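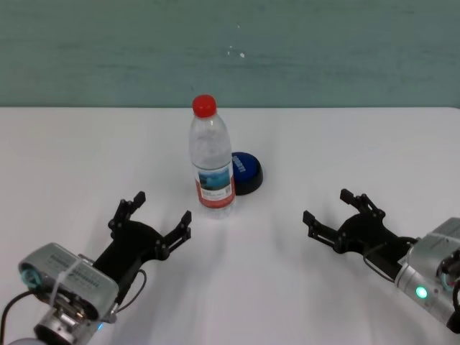
Porkmont is a good deal farther up the valley than the map lets on, and by the time our bus had wheezed up the last hill to the Kowalchuk spring works it was close to eleven and all of us were ready to stretch our legs. I had wanted to see this place for years (my mother used to talk about the springs up here as if they could cure a broken heart), so when the July open day came up I signed up the same evening. The bottled water with the red cap is a familiar sight on tables in our part of the world, with its little landscape on the label, and I suppose I had never given much thought to how the water gets from a hillside into a shop.

We were split into groups of 12 and given hairnets, which suited no one, and off we went with our guide, a cheerful woman who had grown up two streets away and knew every pipe by heart. The walk to the spring house takes you through a stand of old beech trees, and oh, the air! The spring house itself is a low stone hut with a door so small that even I had to duck. Inside it is all dripping and echo. Our guide told us there are 1,077 steps on the old footpath from the village, the way people used to come with their jugs, and one gentleman in our group announced that he would be going back down that way. We saw him again at lunch, rather pink.

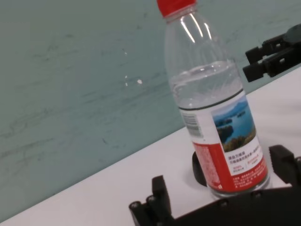
Tyson MacDonald

After the spring house came the filling hall, and I will admit I could have stayed there all day. You stand up on a gallery behind glass and the noise still comes right through the soles of your shoes. The line was put in by a company called Drilitz some 16 years ago, and the foreman spoke of it the way my uncle used to speak of his tractor, fondly and with a long list of complaints. He let us ask whatever we liked, and we did, until the group behind us began to cough politely.

Lunch was in a tent on the lawn, with potato soup, dark bread and a plum cake I am still thinking about. The Mekico brass band played from the back of a hay wagon,

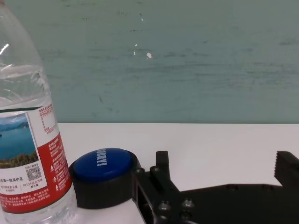 and when they got to the old waltzes two of the ladies from our bus got up and danced on the grass in their walking boots. I bought a jar of beech honey and a postcard, then went back for a second slice of cake. The bus home left at four. If you go, take a sweater for the spring house even in July, and sit on the left side of the bus for the view of the river.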